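Odura Slot Tray Packing Station
Last updated: January 14, 2023

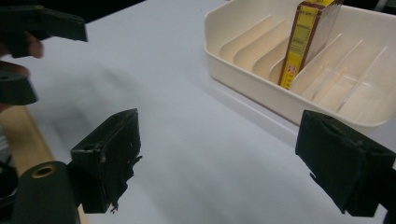

Slotted tray with one carton standing between the dividers, hand-held grippers open near the work.

The Odura station puts small retail cartons upright into slotted trays, ready for picking or for shelf restocking. It is built for packing rooms that handle a lot of narrow boxes in short runs: tea, snack bars, spice mixes, soap, small cosmetics. It takes over the part of the job where a person picks up a box, turns it the right way and sets it in a slot, over and over. People still load the table, change the trays, check the work and deal with anything odd.

This page covers what the station does, what it needs from the room and the crew, and what changed at the first site that has run it for a full season.

What it does

The operator puts an empty tray on the table and a supply of cartons in the feed area. The arm picks a carton by its two narrow sides, stands it up, and lowers it between two dividers. It works from one end of the tray to the other unless it is told to leave slots open. When the tray is full the station stops and a light comes on. Someone takes the tray away and puts in the next one.

A tray does not have to be square to the table. The station finds the rim and the dividers before the first pick and works from there. If someone bumps the tray in the middle of a run, it looks again before the next carton.

Leaning dividers are fine as long as they all lean the same way. The arm brings the box in at the angle of the dividers and lets go once the bottom edge is down. Trays with missing or broken dividers should be pulled from use. The station will try to fill the slots on both sides of a gap, and boxes next to a gap tend to fall over.

Teaching a new carton

New cartons are taught by hand. A person holds a gripper in each hand and packs the tray the way they want it packed. The grippers record the work while the person does it. No one has to write a program or type in box sizes.

For most cartons, 20 good placements are enough to get a first run. Tall, narrow boxes and boxes with glossy sides need more. After the first run, the operator marks the placements that were off and repeats those by hand.

A few things we have learned about teaching:

Use the people who already pack the product. They know which side gets crushed and which flap comes open.

Work at a normal speed. If you slow way down for the recording, the station will be slow too.

Leave the grippers open between picks and keep them clear of the tray. Passing low over the dividers teaches the arm to do the same.

Record with the tray in several positions, including turned at an angle to the table edge.

Redo a bad placement from the start. Fixing it partway through teaches the fix along with the mistake.

Teaching is tiring for the wrists. We suggest short sessions with a change of hands or a change of person. The grippers hang from a balancer when they are not in use, and the balancer should be set to the height of the person using them.

Gripper pads

The finger pads are faced with soft material so they do not mark printed board. The facing wears. The edges go first, and rough edges are normal in daily use. Replace a pad when the facing has come away from the gripping surface, when it leaves bits on the cartons, or when cartons begin to slip. Ragged edges on the outside do not affect the grip and can be trimmed.

Hand-held grippers and the arm take the same pads. Keep them in pairs. A new pad across from an old one pulls the carton to one side, and the error shows up as boxes rubbing against one divider.

Room and table

The station needs a flat, matte, light-colored table. Shine causes more trouble than shadow. Soft shadows from people and tools moving over the table are expected and do not stop a run. A bright spot from a window or a bare bulb can, especially when it moves during the day. At the Fillen site the fix was a blind on one window.

Floor space is the table plus room for a cart on one side. The arm slows down when a person reaches into the work area and stops when they get close. It starts again when the person presses the green button. It does not start again by itself.

Power is a normal wall outlet. No compressed air is needed. The station can run without a network connection, but software updates need one.

What changed at Fillen

Grornow runs a packing room in Fillen that fills mixed orders for small food shops. They put in one Odura station in February and kept the rest of the line as it was. Before that, eight people packed trays by hand on two shifts. The goal was to take the tray work off the evening shift, which was always short of people.

Lindiwe Makhubela manages the room. She asked us to put the less smooth parts on this page too, so here they are.

The first weeks were slower than hand packing. The crew had to stop for slips and misplaced boxes, and they had to learn when to help and when to leave it alone. One product, a soft-sided pouch box, never ran well and went back to hand packing for good. The evening shift now packs 2,000 cartons on the station on a normal night. Hand packers still beat it on small orders with many different products.

No one was let go when the station came in. Two evening jobs that had been open for a long time were not filled. The crew was told this before the station was ordered, and it was discussed at a shift meeting. Some people were unhappy with it and said so. Makhubela's view is that other sites should have that talk early and put the job numbers in writing.

The work itself has shifted. There is less standing in one place doing the same turn of the wrist. There is more walking, more lifting of full trays, and more watching. Amna Virk packed by hand for years and now runs the station most evenings. "My hands are better and my feet are worse," she told us. "I liked that I could talk to the person next to me when we were all at the table. Now I'm over at the station by myself for a good part of the night."

After hearing that from more than one person, the site moved the station from the back wall to the end of the hand-packing table. The operator is now within talking distance of the others. They also began to rotate the job so that each person does half a shift at the station.

Teaching is paid at a higher rate at Fillen. That was the crew's request. Their reasoning was that the station packs the way it does because of what they showed it, and that teaching is a skill the hand packers bring. Grornow agreed to it for all teaching sessions, including repeats.

Recordings

The hand-held grippers carry cameras that point at the work. They pick up hands, and now and then a sleeve or part of a person. Recordings stay on the station unless the site chooses to send them to us for support. They carry a product name and a session number, with no worker name. We ask sites not to use them to measure how fast a person works, and the software has no report for that.

Training for operators

Training takes place at your site. Yung-ching Man leads it in most cases. The first part is for everyone who works in the room, including people who will not run the station, and covers stopping the arm, the lights, and what to do with a jam. The second part is for operators and covers tray changes, pads, and teaching a carton from start to finish. Bring your own cartons and trays. Practicing on ours is a waste of your time.

Limits

Cartons must be rigid enough to stand by themselves in a slot. Maximum weight is 200 grams for a standard pad. The tallest carton is 122 mm with the standard arm setting, and taller boxes need the raised mount.

The station does not read labels. It will not notice an ingredient panel from the wrong product or an old print version. If a box is the right shape, it will pack it. Label checks stay with your people or with a separate scanner.

It does not sort mixed cartons. Put one product in the feed area at a time.

Crushed corners are handled if the two gripped sides are flat. Open flaps are not. The arm sets the carton aside and goes on to the next one.

What comes with it

Arm, table and mount
Two hand-held teaching grippers with balancer
Four pairs of finger pads
Stop buttons for the table and the cart side
Printed operator guide
On-site training

Trays are not included. Most sites use the ones they already have. If you need trays, Ebihara makes a white slotted one that fits the standard table, and you can order it with the station.

Service and questions

Toshio Ogura handles service visits and spare parts. For a trial, contact Tetsuya Tsuji and send samples of three cartons you pack often and one that gives you trouble, along with an empty tray. We run them at our shop and send back the results, including the failed placements. Trial samples are returned if you ask for them when you ship.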